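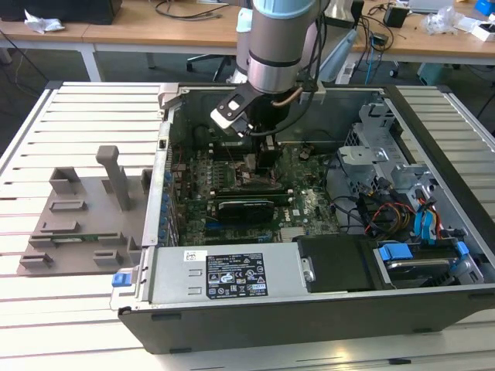

*The old Dell on its side with the panel off.*

Apr 11, 2023

Spent nearly the whole evening with the old tower and my back knows all about it. I only meant to look inside, blow the dust out and put the lid back on, but of course once the side was off I wanted to poke at everything.

It's so tidy in there compared with the one I put together myself! All the bits you're meant to touch are blue — clips down the brackets, a little tab by the power supply, more clips on the hard drive — so even I can work out what comes loose. Mine at the house in Hironthorpe had screws everywhere and I lost half of them in the carpet.

Graphics card is staying where it is for now. I did think about swapping it, but the only one I fancied was 700 (pounds! for a computer I mostly write letters on) and I shut the page quite quickly. The hard drive is what I really want to change. I've got a new one coming from Felunico for 40, which seems fair, and then I'll copy the photos across before I do anything silly. Must remember to do that FIRST. Last September I did it the other way round and lost all the garden pictures, and I'm still cross.

The cables are the part I don't like. Red, yellow and black all bundled together down in the corner, and I never know how hard I'm allowed to pull. The Semico leaflet says "gently but firmly", thank you very much. I'm going to put little paper tags on them before I unplug any, and draw a map in the back of this book.

Still can't decide about memory. It would be nice to have more, but I've said that about every computer I've owned and they all end up slow anyway.

Had noodles from Đinh at nine because I'd forgotten to cook, and ate them well away from the table — learnt that lesson with the keyboard. Soup is not good for keyboards.

Things to get tomorrow: small crosshead screwdriver, paper tags, a soft brush, milk.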